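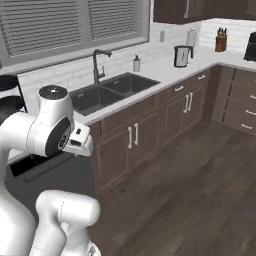
Programs > Student Robotics > Gakider Grant > Reports

Progress Report to the Gakider Education Fund
Reporting period: January through May

The Botik student club respectfully submits its second report under the current award. The project asks student teams to program a simulated robot arm to carry out household tasks in a model kitchen.

Enrollment stands at 40 students, divided into eight teams. Each team completed the introductory unit on joint control and has moved on to the sink and drawer exercises. Students logged 400 practice runs on the drawer task, of which 50 met the full scoring standard. Reaching the lowest drawers remains the main difficulty -- several teams are rewriting their approach paths.

Expenditures to date total $3,678, all for computing time and software licenses. The purchase of a second workstation from Drakier was postponed until the fall term, and we request permission to carry those funds forward.

The next period will cover the kettle exercise and preparation for the Gill Invitational in November. Team logs are available to the Fund upon request.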